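Accueil | Projets | Comptes rendus | Documents | Contact

Ce site utilise des cookies pour mesurer son audience. Accepter / Paramétrer

Projet Wernasia – réunion de suivi, lot « démonstrations »
Compte rendu du 16/06/2020

Présents : Els Van der Linden (Beketetti), Ruben Aerts (Allholm), deux ingénieurs d'Allholm, un représentant de Van Acker pour les points 1 à 3. Rédaction : Beketetti.

1. Compte rendu précédent

Approuvé, avec une correction demandée par Van Acker : la phrase « les résultats sont encourageants » est retirée. Aucun résultat n'avait été présenté en avril.

2. Avancement de la collecte en simulation

R. Aerts annonce 4000 épisodes enregistrés dans les cuisines virtuelles. E. Van der Linden demande ce que recouvre le mot « épisode ». Réponse : toute séquence allant de la consigne à l'arrêt du bras, réussie ou non. Le tri entre réussites et échecs est fait par un script qui regarde la position finale de l'objet. Personne n'a relu les étiquettes à la main. Le rédacteur note que le chiffre figure tel quel dans le rapport transmis à Van Acker, sous l'intitulé « démonstrations validées », et que cet intitulé devra changer.

Les scènes sont tirées au sort : plan de travail, vaisselle, fruits et légumes, objets divers, décoration murale, éclairage. Allholm y voit une garantie de diversité. Van Acker fait remarquer qu'aucun de ses clients ne range son téléphone à côté d'une assiette et d'un légume coupé, et voudrait savoir à quoi sert cette variété si les objets restent posés au hasard. Allholm répond que le modèle doit apprendre à ignorer ce qui ne concerne pas la consigne. Discussion assez longue, sans accord. Il est demandé à Allholm un chiffre, avec et sans objets parasites, avant toute nouvelle campagne.

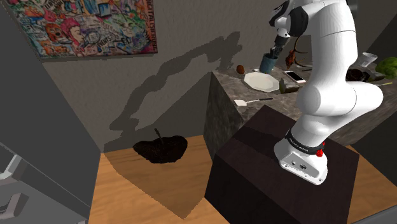
Sur les ombres portées, un des ingénieurs explique que l'éclairage varie volontairement d'un épisode à l'autre et que l'ombre du bras sur le mur fait partie de ce que le modèle doit supporter. E. Van der Linden ne conteste pas le principe. Elle doute en revanche que le moteur de rendu produise des ombres comparables à celles d'un atelier, et rappelle que la comparaison promise avec des prises de vues réelles n'a toujours pas été faite.

3. Prises sur les récipients

Les tasses et les verres posent problème. Quand les doigts de la pince arrivent sur le bord, la simulation accepte des contacts que Van Acker juge impossibles avec de la faïence. R. Aerts reconnaît que les frottements ont été réglés « de manière généreuse » au début du projet pour obtenir assez de réussites. Le réglage n'a pas été revu depuis. Van Acker demande que les épisodes concernés soient mis de côté. Allholm préférerait les garder avec une pondération plus faible. Décision : mis de côté jusqu'à nouvel ordre.

Un échantillon de 50 épisodes de ce type sera relu image par image par deux personnes, séparément.

Le représentant de Van Acker quitte la réunion.

4. Téléopération

L'opérateur pilote le bras simulé à la manette, 40 minutes par session. E. Van der Linden a assisté à une session et signale que les derniers essais étaient nettement plus brusques que les premiers. Allholm n'enregistre pas l'ordre des épisodes dans la session, on ne peut donc pas vérifier a posteriori. À ajouter aux métadonnées. R. Aerts estime que c'est une demi-journée de travail ; les ingénieurs parlent plutôt de deux jours.

5. Budget de calcul

Allholm demande une rallonge de 20 % pour doubler le nombre de scènes. Refusé en l'état. Beketetti veut d'abord voir un essai sur le bras réel, même modeste, avec les données existantes.

6. Actions

- Allholm : corriger l'intitulé dans le rapport.
- Allholm : essai avec et sans objets parasites.
- Allholm, Beketetti : relecture de l'échantillon « récipients ».
- Allholm : ordre des épisodes dans les métadonnées.
- Beketetti : réserver un créneau sur le bras réel.

7. Divers

La question de la licence des textures et des affiches utilisées dans les décors est reportée, faute de réponse du fournisseur.

Prochaine réunion à fixer par courriel.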